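Irnix opens bookings for simulated desk-clearing tests

Irnix has put its office tidying test package on general sale, after a trial run with paying customers that began in October. The service, called Kostik, lets firms try their own two-armed robot software in rendered rooms before they put it on a real machine.

The package has 26 room layouts and costs £3953 a year for up to two users. Among the rooms is an attic office with a black desk, a keyboard and a sloped ceiling. 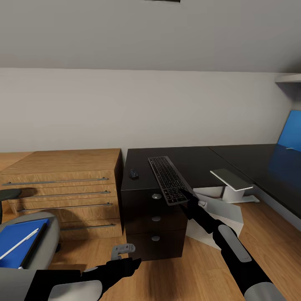
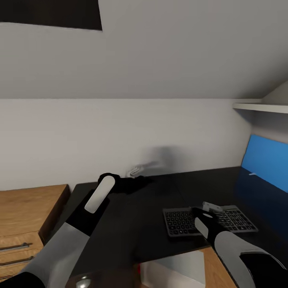

Both views are from the attic office in Kostik.

By Dilek Güler
April 22, 2025

Hanyu Guo, product manager at Irnix, said keyboards had been the most requested item during the trial. "They are long and flat, and customers wanted to know how their software copes with that," Guo said.

Customers upload their control software and get a report back within nine hours. Support is by email only for now.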